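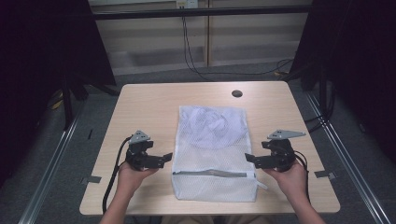

The Second Act of a Small-Town Playwright

Chenxi Meng wrote her first produced play on the backs of order slips at a fabric store in Vestcombe. She was 26, she worked the cutting counter, and the slips were free. The play was called "Jernitz," after the made-up border town where it takes place, and it ran for 3 weekends in a church basement before anyone outside the county heard of it.

That was a long time ago. Meng is 61 now and has nine full-length plays behind her, along with two screenplays, one of which was filmed. This October the Vestcombe Playhouse is bringing "Jernitz" back with a new cast and, for the first time, the ending she originally wrote.

"The first director thought it was too quiet," Meng said over lunch near the theater. "He wanted the brother to come home. I was new and I let him come home."

In the restored version, the brother does not come home. His two sisters set a place for him, eat, and clear the table. The lights stay up for a while after they leave the stage. Meng found the pages in a folder of tax papers when she moved apartments two years ago and mailed a copy to the playhouse without a cover letter.

The story follows the Sarıgül family, who run a boarding house near a rail line that is about to close. Most of the action takes place over one supper. Letters arrive, a boarder refuses to pay, and the older sister spends much of the first act looking for a key. Meng has said in the past that she borrowed the family's name from a neighbor who taught her to drive, and that the neighbor came to opening night and complained about the soup.

People who know Meng's work mostly know it from "The Night Clerk," her one filmed screenplay. It opened in a limited release, got good reviews, and left theaters within a month. She wrote it in a motel after a job in Los Angeles fell through. A studio reader had called an earlier draft "all hallway," and she kept the note taped over her desk for years. The finished film has a great deal of hallway in it.

She did not move west after that. She taught dramatic writing at the community college, raised a son, and put out a new play every three or four years. Several have never been staged outside the region. One, a comedy about a disputed parking space, gets done by high schools often enough that she receives a small check each spring.

The playhouse itself has changed since the church basement days. It bought the old Hilton Street bank building, took out the teller windows, and put in a thrust stage with 784 seats. That is a lot of seats for a play with five characters and one room. Meng asked whether the balcony could be closed to keep the audience near the actors. The theater agreed for the weeknight shows only.

Rehearsals have been slow, partly by design. The cast spent the first week reading at a table, and Meng attended every session. She cut a speech she no longer liked and put back a joke about herring. She has also asked the actors to cook the supper for real in the second act, so there is a working stove on stage and a fire marshal's permit to go with it.

The dialogue has its own demands. Characters talk over each other, then stop for long stretches. In the printed script, Meng marks silences by length, with one dash for a breath and two for a thought. The longest, near the end of the second act, has six. In the old production it was covered with music. There is no music in this one except a radio that works badly.

She is writing again, too. The new piece has no title and is set in a county records office. She has finished the first act and does not want to discuss the second. Asked whether it might go to a larger city first, she said she would like to be able to walk to it.

"Jernitz" opens Oct 21, 2026, at the Vestcombe Playhouse and runs through mid-November. Meng will take questions from the audience after the first Sunday matinee.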